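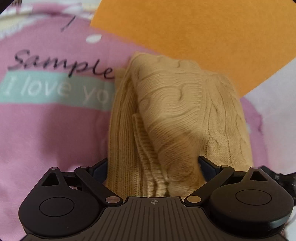
Otby Winter Clothing Drive Enters Its Final Stretch

The Otby Community Center will accept donations of warm clothing through the end of December, the center announced this week. Sweaters, scarves, hats and children's coats are needed most. Cable-knit and other heavy sweaters are especially welcome and should arrive clean and folded.

Some 300 garments have been received to date, compared with 200 at the same point last year. Items are sorted by size in Room 4, where adult knitwear is kept apart from children's clothing and blankets.

"Knitwear goes out faster than anything else we handle," said Fergus Mowat, who coordinates the drive. "A sweater that has been folded flat can be sized and shelved in a moment - one that comes in on a hanger takes a good deal longer."

Donations may be left at the Karbridge Street entrance between 9 a.m. and 4 p.m. Footwear, pillows and electric blankets cannot be accepted. Residents with large donations are asked to call the front desk in advance to arrange a time.

Distribution will begin in the main hall once sorting is complete. No registration is required.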